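Zider kicking tee, five weeks in

I coach kickers at a small high school, and I have bought more kicking tees than I want to add up. Most of them are fine. The Zider is the first one I've gone home and talked about at dinner!

It's a low rubber block with two settings, one inch and two, and you flip it over to switch. No pegs, no screws, nothing to lose in the grass. The base has a soft ridged bottom that grips turf far better than the hard one we used all last season, which slid every time somebody planted a little late.

My senior, Socorro Condori, had first crack at it in August. She's a soccer player who came over to us last year, and she hits the ball hard with a long, low swing. On our old tee she'd clip the front lip maybe once a practice. The Zider's lip is cut way down on the kicking side, and she got through her first full bucket of balls without touching it. By the end of that week she made a 46-yarder off it, with the wind mostly behind her (she says it wasn't, we're still arguing).

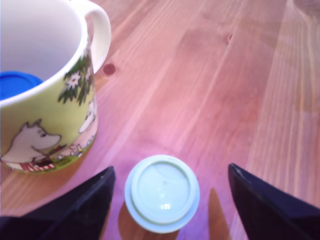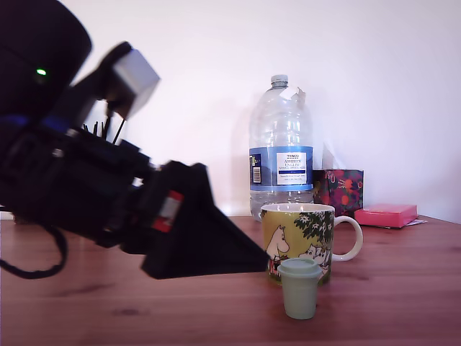
Kickoffs are where I like it best. The cradle lets you lean the ball back a good bit further than the Palunora will, and it stays put in a breeze. We had a gusty Friday at Husau where their kid needed a holder on every kickoff and ours just backed up and went. Our hang time is better too, though some of that is Socorro getting stronger, so I won't give the tee all the credit.

A few gripes. The orange fades fast, and ours already looks like it has been through a couple of seasons. The rubber gets stiff on cold mornings, so keep it in your bag until you need it. The two-inch side also isn't allowed for field goals at every level, so check your league's rule book before your kid falls in love with it. Ours practices on the one-inch side for that reason and only flips it for fun.

It costs a few bucks more than the Palunora and I'd pay it again. I've already ordered a second one for the JV kids, who keep "borrowing" ours and leaving it on the far hash.

If you have a younger kicker, say middle school, start with the low side and a slightly soft ball. Mine took to it in one afternoon.

Socorro Chambi, special teams, Yupanqui High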